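Part-Time Living Room Tidier, Trulgate Furnished Rentals

Guests sit on things. Then they leave, and the living room looks like it lost an argument. We need somebody who can put it right without being asked twice, or telling us about their journey with minimalism.

You would look after the lounges in our Likent and Hrubý apartments: couches, throws, cushions, and whatever has slid down behind them. Shifts are 4 hours, starting at 10 in the morning. You'll bring your own shoes and we'll supply the lint rollers.

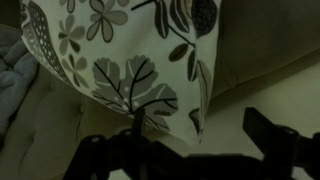 Do I need hotel experience?
Some helps, but we would sooner have a person who notices a crooked cushion and can't leave it alone. We train everyone on the first two shifts, with pay.

What the work looks like: blankets get shaken out, folded and laid over the back of the couch. Cushions go upright, leaf prints facing the room, seams straight. Tufted seats are brushed along the grooves, where the crumbs hold their meetings. Please don't karate-chop the pillows. We know it's fashionable.

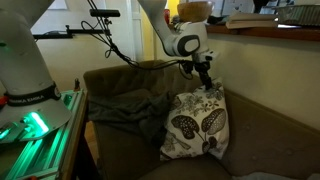
The couch, with its gray blanket and white pillow.

You should be able to lift the end of a sofa, keep quiet about what you find under it, and get between buildings on your own. The Gurnamik building joins the list in April, and it has stairs.

To apply, send a few lines about yourself to the Trulgate office and tell us how you fold a throw blanket. There are wrong answers.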